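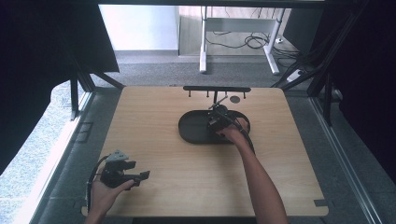 The Tidenis recordings were made by hand, with no robot in the loop, so the only record of how hard an object was gripped is the distance between the two fingers. We call this distance the closing width. At Virkbridge the operator worked at a wood-grain table with one Grube gripper in each hand, as in Figure 3, where the right gripper rests in the oval tray and the left is held over the near corner with its fingers open. Both grippers are wired, and the cables hang down past the operator's wrists. The rack near the far edge of the table was left in place for every task, including those that did not use it. Small objects, such as the dark disk beside the rack in Figure 3, gave us most of the trouble described in this section, as they leave very little margin between a firm hold and no hold at all.

Figure 3. Two-handed recording with the Grube grippers at Virkbridge. The oval tray is used as a target in the placing tasks.

4.1 Recording

We recorded 2112 demonstrations at two sites, Virkbridge and Skimthorpe. A demonstration starts when the operator presses a foot switch and ends when the switch is pressed again. Each gripper carries its own camera, and a further camera is worn on the head. The three video streams are stamped with a shared clock and written to disk together with the closing width of each gripper.

The operators were told to work at the speed they would use at home and to avoid talking. They were not told what the recordings would be used for until the end of the session. If an object was dropped they were asked to pick it up and carry on. We kept these demonstrations, and they are marked as containing a recovery.

After the tracking check set out in Section 3, 1478 demonstrations remained. Of these, 1031 come from Virkbridge and the rest from Skimthorpe. Most of the losses were caused by the hand tracks drifting apart when one gripper was held still for a long time while the other moved. A smaller part were due to the foot switch being pressed twice by mistake, which cut a demonstration off after a second or two. We made no attempt to join the pieces back together.

4.2 Where the closing width goes wrong

The closing width is read at the finger joint and not at the pad. For a rigid finger the two differ by a constant, and our first version of the software treated them this way. The pads are soft, however, and they change shape over a long run of recordings. The inner face becomes rough, the edges lift, and the thickness is no longer the same from top to bottom. A joint reading that meant contact at the start of a session may mean a gap later on, or the other way round if a torn edge folds inwards. 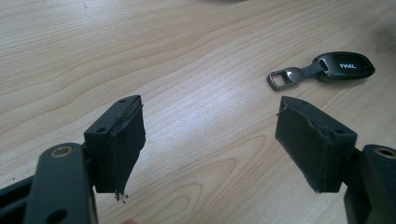
The error is small compared with the full travel of the fingers, and for large objects it can be ignored. It matters when the policy is trained to copy the closing width directly. The policy then learns one value for the same disk from the early recordings and another from the late ones, and at run time it settles somewhere between the two. In our first trials this showed up as a robot that closed its fingers on a thin object, lifted, and left the object on the table. The opposite fault — squeezing too hard — was less common and did less harm, since the pads take up the extra force.

We considered three ways of dealing with this. The first was to change the pads at fixed intervals. We did this at Skimthorpe for part of the work, but new pads are stiffer than used ones and the jump at each change was as troublesome as the slow drift. The second was to put a force sensor behind each pad. We ruled it out on grounds of weight, as the operators already found the grippers tiring after a morning's work. The third, which we adopted, was to estimate the point of contact from the gripper camera and to correct the joint reading afterwards.

4.3 Correcting the reading

Both fingertips are always in view of the gripper camera. For each frame we mark the inner outline of the left and right pads and measure the gap between them along a line joining the two fingertip blocks. The blocks are hard and do not change shape, so their size in the picture gives the scale. The outline is found by a small segmentation network trained on frames from 577 demonstrations, which were labelled by hand. The remaining demonstrations were labelled by the network alone.

Three rules were given to the people doing the labelling. Loose fibres hanging from a pad are left out of the outline. A lifted corner is counted as part of the pad if it is wider than the seam. Where an object hides part of a pad, the outline is drawn only as far as it can be seen. The second rule caused some argument, and we changed it once in March after finding that two labellers were reading it differently. The frames labelled before the change were done again.

With the outlines in hand, we find the moments in each demonstration when both pads touch the same object or touch each other. The joint reading at those moments is compared with the measured gap, and the difference is taken as the pad offset. The offset is assumed to stay fixed within a demonstration and is allowed to change between one demonstration and the next. We smooth it over each session with a running median. The left and right grippers are treated separately, and so are the two fingers of each gripper wherever the view allows it.

4.4 Limits

The correction needs a clear view of both inner faces. Wooden table tops reflect daylight from between the fingers, and when the patch is very bright the outline of the pad spreads slightly into it. The pads themselves are dark, which helps, but on the brightest days the measured gap comes out a little too wide. We lowered the camera exposure for the later sessions and did not correct the earlier ones.

A second limit is that wear is seen only from the camera's side. A pad that has thinned on its far edge will look sound, and the offset will be wrong for objects held low between the fingers. We have no good way of measuring how often this happened. Turning the pads over at the end of a session and photographing them would have been simple enough, and we would do so if we were to record the set again.

Demonstrations with no contact between the pads and any object, mostly those in which one hand only steadied the tray with the outside of a finger, have no offset of their own. They take the value of the nearest demonstration in the same session. The uncorrected joint readings are kept in the released files alongside the corrected ones, and the results in Section 5 are given for both.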